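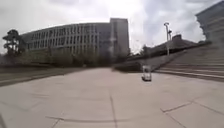 階段下の白い台車型と、広場の舗装。

検索 キーワードを入力 検索

屋外走行ソフトの小ワザメモ(工房のコツ・その3)

2022年11月23日更新。急ぎで書いてるので雑です。順不同。

■段差より先に目地
広い石畳は平らに見えて、画像処理には線だらけ。太い目地を「縁」と誤検出して止まるやつ、10月はこればっかりだった。対策は地味。エッジ検出の前に軽くぼかす、線の両側の明るさを比べる、差がほぼ無ければ目地あつかい。しきい値は現場で決める。机で決めると必ずやり直し。

■魚眼のまま直線を探さない
端のほうは曲がる。当たり前だけど忘れる。歪み補正をかけてから直線検出。全画面の補正が重いなら下半分だけでいい。空はいらないし。

■曇りの日に基準を録る
影が薄くて路面の色が安定する。晴れの日のログはそのあと別フォルダに。混ぜると後で泣きます。
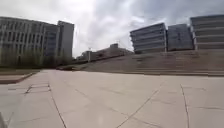
自車の写り込みはマスクで消しておく。画面の隅に車体がちょっと入るだけで、障害物ノードが「至近距離に何かいる」と言いだして発進しない。マスク画像は起動時に1回読むだけにすること。毎フレーム読んでいて遅い遅いと騒いでたのは私です。

カメラの角度を変えたらマスクも作り直し。ファイル名に日付をいれとくと事故が減る。

■下り階段は地図に書く
登り側から見た階段は縞模様でわりと拾える。上から見ると、ただの床の続きに見えることがある。認識に頼らず、コストマップに進入禁止で塗る。余白は広めに。Riltanoの地図エディタだと塗りが1セルずれる版があるので、保存したあと開き直して確認。

■ログの間引き
全部残すとディスクが即死。うちの設定:
・通常は低フレームで保存
・停止、急旋回の前後だけフル
・上限2,000ファイル、古い順に削除
Kukisholmでの走行ぶんは2,019個あって、上限を入れる前だったので手で消した。めんどくさかった。

■車止めの列
細い柱は点群がスカスカで、間を「通れる」と判断しがち。点を補間して柱を太らせるか、列ごと一本の線として登録。私は後者。Pakmontのプランナーなら線の登録は設定ファイルに二行足すだけ。膨張半径は車幅の半分プラス300ミリから始めて、様子を見ながら詰める。逆に最初から詰めるとこわい。 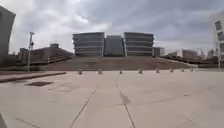

Alemayehuさんからのコメント:線で登録するのは賛成ですが、あとで柱が外されたときに地図だけ残りますよ。うちは登録した線に期限をつけて、切れたら警告を出すようにしました。それと膨張半径は旋回時だけ大きくする手もあります。

なるほど期限つき。次の版で入れます。旋回時だけ、はプランナー側の対応が要るかも、要確認。

■再起動の順番
カメラ→時刻合わせ→自己位置→プランナー。時刻合わせを飛ばすと点群と画像がずれて、原因さがしで半日とぶ。起動スクリプトに書いちゃうのがが一番。

■設定ファイルは必ず控えを
現場でいじった値、帰ると思い出せない。終わったらその場でコミット。メッセージは「現地調整」だけでもいいから。

続きはバッテリー残量の見積もりの話、の予定。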